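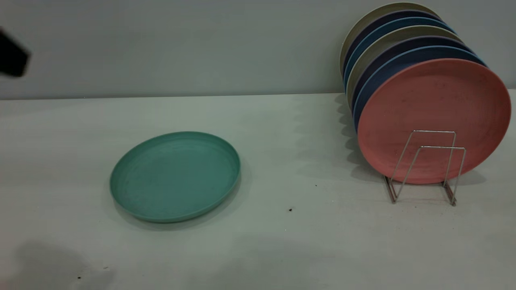 Photo credit: Hestent Community Help, member upload

Storing speckled plates upright in a wire rack: rims catching, last plate won't seat

Posted in Kitchen and Storage, Aug 23, 2019

netberg_flat2

I keep a mixed set of shallow round plates on edge in a silver wire rack, leaning back. The colours are pink, blue, navy, beige and a green that might be called teal. They have a matt, slightly speckled finish and a raised rim. I bought them second-hand, with no paperwork, so I can't state the material. A neighbour with similar ones was told bamboo fibre, but hers carry a mark and mine don't.

With seven in the rack, the row leans steadily and gives no trouble. The green plate is the difficulty. Wherever I add it, the rims ride over each other, and the plate in front sits higher than it should. If I leave it flat on the table it collects dust and takes up the space I want for chopping.

I have tried putting the green one at the back, which pushes the whole row forward. I have also tried it at the front, where it holds for a day or so and then creeps. The rack is a Hedlund. It replaced a Skarkumis that had wider gaps but rusted at the welds.

What I would like to know is whether there is a correct order for plates on edge, and whether leaning them for long periods distorts them. Storage is permanent, as the cupboard is full.

skarp_hylla
Marked as helpful by 19 members

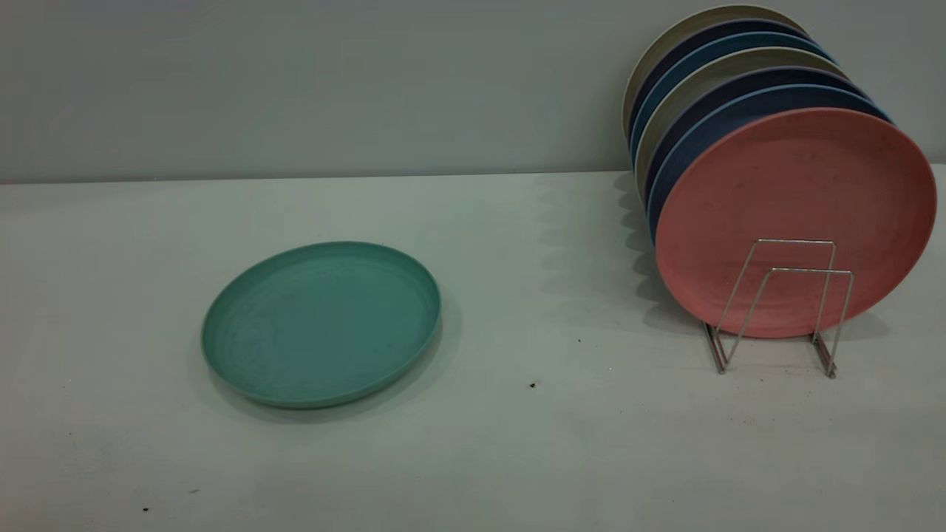 Reading time: 2 minutes

Order matters if the diameters differ, even slightly. Put a straight edge across pairs of plates, rim to rim, before deciding anything. Second-hand sets are often made up from more than one batch, and a few millimetres at the rim is enough to make one plate climb over the next.

Sort by diameter first and by colour afterwards, if at all. The largest goes at the back, against whatever the row leans on, and the sizes come down towards the front. With a big pink plate at the front the smaller rims behind it have nothing to register against, and any plate you add will find its own level. Reverse that and try again with the green one in its proper place by size.

Face direction also counts. A raised rim takes up more depth than the flat of the plate. When all plates face the same way the rims nest into one another. One plate turned round gives you two rims meeting, or two undersides, and the pitch of the row changes from there on. Check every plate, including the ones where only the top edge shows.

For loading:

Empty the rack completely.
Wipe the wires and let them dry.
Set the rear plate and check that it touches the wire at the bottom as well as behind.
Add the others one at a time, same face forward.
Lower each plate by the rim. Do not push it down from the top.

On distortion: I have kept plastic plates leaning for years without any rocking on a flat table afterwards. Keep them away from the hob and out of direct sun. If you want to check, lay each one on a flat worktop in April and again in the autumn, and slide a sheet of paper under the rim. A note of the result on the back of a calendar is enough.

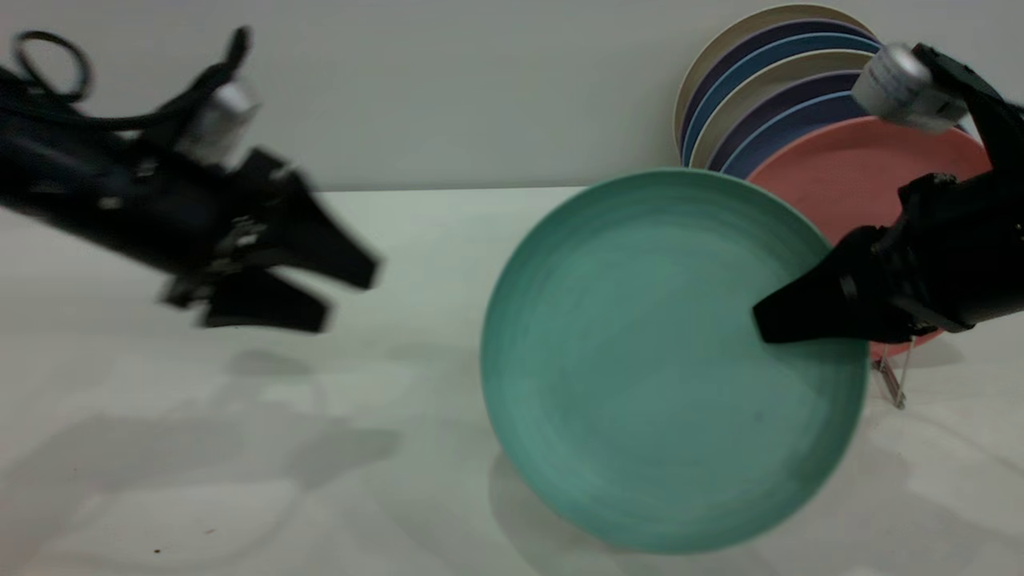 The lean is the other variable. A plate standing nearly vertical takes less depth than one laid well back, so the angle of the rear plate decides how many will fit. On most wire racks you can alter this by packing under the front feet. I use folded card, 500 gsm, under each front foot. Lift the front too far and the row becomes awkward to unload, as each plate has to be drawn up and forward.

If it still will not seat after sorting, the spacing is too small for that number of plates. Bending the wires is possible on a Hedlund but they do not come back to the same place.

kallax_no_more

Get a bigger rack. I had the same thing and wasted a weekend on it. Mine is 100 percent fine now.

tallrik_b

Agree with the sorting answer, with one correction. Largest at the back suits a row that leans back, as here. In a rack with fixed upright dividers the order makes no difference and you can go by colour.

I would also leave one gap free for the plate in daily use. The green one could simply be that plate, and then it never has to be fitted in with the others. Non-slip drawer liner under the rack stopped mine moving when I took a plate out. Cut it slightly smaller than the base or it catches crumbs.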